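We use cookies to remember your settings. Accept | Manage

Collecting Gripper Demos on a Messy Table

by Anjana Navaratnam, 12 January 2019

I love this part of the work! Clean tables gave our Serero policy a nice score and then it fell apart in real kitchens, so now we record in clutter from the first session.

1. Spread a patterned cloth and pile on mixed items: soft, shiny, stiff, crinkly.
2. Open the jaws fully before you start recording.
3. Do one pick per clip - approach, close, lift, place.
4. Shuffle the pile after every 11 clips.
5. Throw out any clip where the jaws leave view for more than 4 frames.
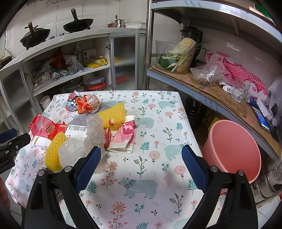 Blue pads on the jaws, and plenty of packaging on the cloth.

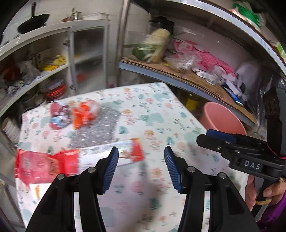
How many clips do I need before training?

Start with 500. Our first run at that size already picked up soft bags, and going to 1,000 helped most with thin, flat things (a lovely jump - we reran it twice to be sure). Hold back one whole session for testing.

Recent posts
- Syncing two grippers in Trarura
- Quintela: labeling failed grasps
- Notes from the Laston bench, August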